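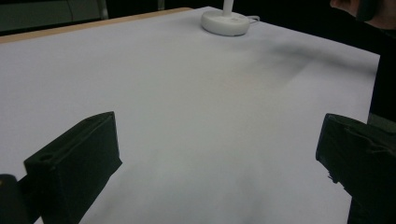
Cooling caramels without a marble slab
Posted by Mekdes Teshome

I would be grateful for advice on cooling a batch of soft cream caramels in a kitchen that has no marble slab. The recipe uses 600 grams of sugar and fills two small pans, but I would prefer to pour it out and cut it by hand. My work table is wooden, with a large sheet of white paper over most of the top, and I do not wish to pour hot sugar onto it without knowing what the paper will do. The recipe says only to "turn out onto a prepared surface." I should also like to know how long to wait before cutting. My last batch, made in December, was cut too late and broke into splinters.

Igor Bartoš
Please do not pour onto plain paper. Caramel sticks to it firmly, and the paper tears off in small pieces that cannot be removed. Baking parchment is suitable if it is lightly buttered. Set the parchment inside a rimmed metal baking sheet, and place the sheet on a wire rack so that air can pass underneath. Soft caramel is still very hot when it leaves the pot, and without a rim it will run farther than expected.

As to cutting, wait until the slab is firm but still gives a little when pressed at the corner. Oil the knife and press straight down. Sawing drags the edges. If the slab has become too hard, leave it in a warm room for a time before trying again.

The splinters suggest a second problem – the syrup was probably cooked too far. For soft caramels I remove the pot at 245 degrees Fahrenheit. Check the thermometer in boiling water first and adjust for any error.

Silvia Kolář
I use a silicone mat and have never had any trouble. Butter is not needed.

Rostislav Hrnčiar
I agree with Mr. Bartoš on the parchment, but not on leaving the slab in one piece until it is firm. I mark the lines with the back of a knife while the caramel is still soft, then cut along them later. Wrap each piece promptly in waxed paper – caramels left open take up moisture from the air and turn sticky. Mine keep for 2 weeks in a closed tin.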